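The quote from Bendero arrived at 4.40 on a Friday, and I did what anyone would do, which was scroll straight to the total and then go and make a cup of tea. I'd spent the spring ringing round for a humanoid to do the dull end of our records work – fetching files, putting files back – and I had a number in my head. It was a nice number. It had nothing to do with the one on page two.

So for anyone else who has been handed a budget line called "automation" and told to get on with it, I've been collecting the things I wish I'd asked at the start.

The robot itself is the bit everybody wants to talk about, and it's the bit the sales people are best at. Bjarke Ingvarsson at Bendero talked me through arms and legs for most of a morning (lovely man, very patient). I had to drag him round to hands. Hands wear out. Ask what a replacement pair costs, how long it takes to arrive and whether your own people can fit it. Vorska would only sell us hands with a service contract attached, and Grenex sold them loose but wanted 200 hours of running logged before they'd talk about warranty. I still don't know which is the better deal.

Then there's furniture, which I had budgeted at nothing at all. We've got cabinets! But a cabinet that suits a person who can crouch and twist and hold a door with her hip is a different proposition for a machine, and Lærke Lauritsen, who plans our office moves, had me out with a tape measure before I'd even signed anything. Door swing, shelf height, what's on the floor. She was right about all of it, annoyingly.
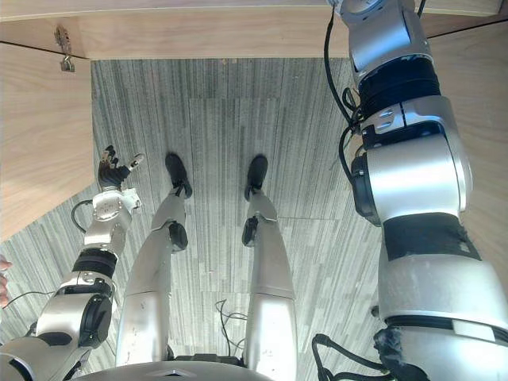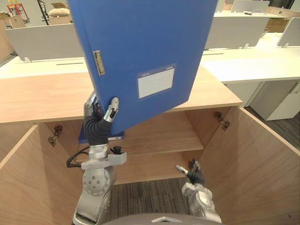

Among the pale wood and striped carpet: the robot's silver arms and dark hands at close quarters.

Cables were my other blind spot. I'd put down a token sum for "leads and sundries" and Brodie Kereama, who keeps our workshop going, laughed at it for quite a while. Spare cables, sleeves, ties, the odd connector – he wanted two of everything on the shelf from day one, and his list came to 360 pounds before delivery. That's small change next to the machine, but it was small change I hadn't asked for, and in our place going back to finance for a second bite takes longer than building a robot from scratch.

People's time is where I was furthest out. I'd pictured one operator. Grímur Hafþórsson, who ran a similar purchase at his last job, told me to budget for two people for the first few months and to stop pretending they'd be doing their normal work as well. Put their hours in the plan under their own heading. If you hide them in somebody's general duties you'll have a very cheap project on paper and a very cross colleague by January.

Should you lease? I went back and forth on this for weeks. Bae offered us a lease that looked dear next to buying outright, until I added servicing and the spare hands, and then the gap shrank to something I could have a sensible conversation about. We're leasing. Ask me again when the renewal letter comes.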